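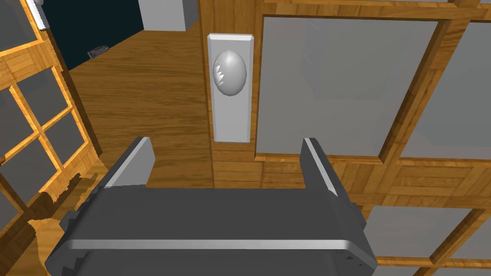
Figure 1. The simulated gripper at the knob on its light gray backplate, door task.

Progress report to the Howlader fund, second period
Prepared by Soudabeh Shahbazi for Corrado Cattaneo, 4/28/18

Dear Corrado,

Thank you again for your patience with the timing of this one, and for the very kind note you sent after the first report. It went up on the kitchen wall and is still there. I'll try to keep to the order you asked for, though you know me well enough by now to expect a detour or two.

You'll remember that the purpose of the grant is to write a plain code of practice for testing robots on doors in simulation before anyone tries them on a real door in a real building. We have a full draft. It runs to 28 clauses, which is more than I promised, and Manaia Whitcombe has been going through it with a red pen and a good deal of cheer. I expect we'll lose a few of them before June.

The clause that took the most time is the one on approach. Our first wording said the gripper should "line up with the handle", and everybody who read it took it to mean something different. Kourosh Zamani read it as the centre of the knob, and Manaia read it as the whole plate. We now ask the tester to write down three things before a run begins: where the open gap of the fingers sits in relation to the knob, how far off it is, and which way the palm is facing. It's dull work, I admit, but when the two of them filled in the sheet separately for the same starting position, their answers finally agreed.

Next is the matter of what counts as a pass. The draft asks for 100 runs on each door, with the starting position changed between runs, and every failure kept in the record along with the reason. We were quite firm on that last part. The older Kanley checklist let a tester drop a run if the simulator "behaved oddly", and we found that phrase was doing far too much. A run can still be set aside under our draft, but a second person has to sign for it and the recording has to stay in the folder.

We also have a section on how a simulated door should be described. Shape of knob, type of plate, colour and finish of the surfaces, and what else is standing nearby. Parviz Azimi argued for this one and I was slow to come around - I thought it was fussy. Then he showed me two sets of results from Zekel and Gudow that both said "standard door", and the doors had hardly a thing in common. So in it went, and he has been very gracious about it.

On the money side, we've spent 60 per cent of the grant and are where we planned to be, apart from computer time, which ran over a little in the first weeks. I've moved a small amount across from travel to cover it, as you said I could.

Still to do: the clause on force limits, which is thin, and a trial of the whole code with people who had no part in writing it. Up to 14 testers have said they would like to take part. I'd be glad of your thoughts on whether Gudow should be asked to host, as they have the room and the good coffee - and they did offer.

With warm thanks,
Soudabeh

Comments

Manaia Whitcombe
Clause on signing off a set-aside run: could we say the second person can't be the one who built the door model? Otherwise very happy with this.

Kourosh Zamani
Agree with Manaia. Also, the start sheet still says "left" and "right" without saying whose left. I'd go with as seen from behind the gripper.

Corrado Cattaneo
Lovely to read, thank you. The move from travel is fine. Please do ask Gudow. Could you send me the force limits section when it has a bit more on it, even if it's rough?

Parviz Azimi
For the record, I was only gracious after lunch.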